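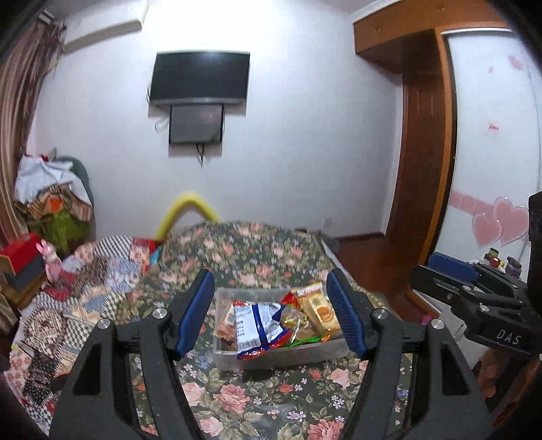 Acting for the Camera, Unit 4: Listening and Reacting

Koen Dewulf, Mallcombe
Notes to the lecture. Please read them before the workshop and bring your copy with you.

1. What we mean with a reaction

In the theatre the audience decides where to look. During a long speech, some people watch the speaker and some watch the person who receives the speech. In film this decision is made by the editor, and very often the editor chooses the person who is silent. A large part of a screen performance is therefore made of moments in which the actor has no text at all.

I use the word "reaction" in these notes for everything an actor does while another character speaks or acts. It includes the look, the breath, the small change in the shoulders, and also the moment when the actor decides to do nothing. It does not include business with objects, which we had in Unit 3.

A reaction shot is something else. It is a unit of editing. One reaction can be spread over several shots, and one reaction shot can hold two or three reactions. In your essays, please keep these two terms apart. Last year many students lost marks on this point.

2. Three kinds of listening

The division is mine and you will not find it in the textbooks under these names.

Open listening. The character does not know what will come. The actor has read the script and knows it very well, so there is a danger of answering too early. You can recognise it: the face changes before the important word has been said.

Guarded listening. The character wants to hide what the words do to him or her. Here the beginner usually shows the hiding, with a hard mouth or a look to the floor. More experienced actors let the character succeed in hiding for most of the time, and let something escape in one place only.

Absent listening. The character hears the words but is occupied with another thought. It is the most difficult of the three. The actor must really have this other thought prepared, with words, or the eyes become empty and the audience thinks that the actor has forgotten the scene.

Most good scenes move from one kind to another. When you analyse, mark the line of dialogue where the change takes place.

3. The kitchen scene in Brevholm

We shall watch this scene twice, the first time without sound. The situation: the elder sister comes home in July, after the funeral, and tells the younger one that the house has been sold already. The speech is long and it is written in a flat style. The younger sister says only "When?" and, much later, "I see."

Watch for the following.

The first cut to the younger sister comes late. Before this cut we hear her move a chair, but we do not see her.

She listens openly until the word "signed". From there she is guarded. The actress does not mark the change with the face. She stops drying the plate, and after a while she continues, more slowly.

The "When?" is said on the in-breath. In the script it has a full line to itself and a direction, "coldly". The actress has ignored the direction, I think correctly. A cold question would close the scene too soon.

During the last part the camera stays on her and we never return to the speaker. Ask yourself whether the scene would be weaker if we saw the elder sister once more. I have changed my own opinion about this more than once.

A word about the editing. The first complete version of the film had 1,556 shots, and the released version has 1,549. Seven shots is a very small difference, but four of them came out of this one scene, and all four showed the elder sister speaking.

4. Comparison: the interview in Flelbridge

The Flelbridge extract is a two-person scene with a table between the actors and a cross-cutting pattern that is almost mechanical: speaker, listener, speaker, listener. The director, Wouters, wanted the pattern to be felt. He filmed the listening side separately, with the actor hearing the questions from a person who read them beside the camera.

Is this a problem for the actor? Some of you will meet the same conditions in your first paid work, so the question is practical. The eyeline is given by a piece of tape, the voice is the wrong voice, and the partner may have gone home. What helps is to have rehearsed with the real partner earlier, and to keep one precise physical memory from this rehearsal, for example the speed at which the partner lifts the eyes.

Compare the second answer with the fifth. In the second, the actor is listening to a sentence. In the fifth, in my view, he is waiting for his cue. The difference is visible in the eyelids.

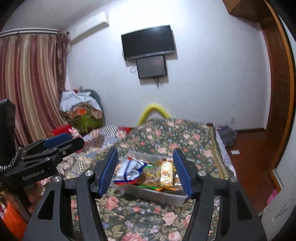
Packaged snacks in a clear plastic box.

5. Exercise for the workshop

Work in pairs, A and B. You have 60 seconds for each round.

Round one. A tells a true story from the journey to college. B listens openly and does not speak.

Round two. A tells the same story with the same words, as near as possible. B already knows it now, and must find again the places where it was new.

Round three. B prepares a private thought, writes it on paper, and keeps it in mind while A speaks. Do not show the paper to A.

Film B only, in close shot, with the camera at eye level. Then exchange the roles. When you watch the material, turn off the sound first and try to say which round you are looking at.

Please do not discuss the acting during the rounds. Make notes and keep them for the end.

6. Reading and written work

From the course reader: chapter six complete, and the interview with the editor which starts on page 410. The interview is longer than it needs to be, and you may stop when she begins to speak about music.

Written work: choose one scene with two characters, from any film we have not seen in class, and describe the listening of one of them. Give the time of each change from one kind to another. Two pages are sufficient. Hand in by 17th March, on paper, with your name on both pages.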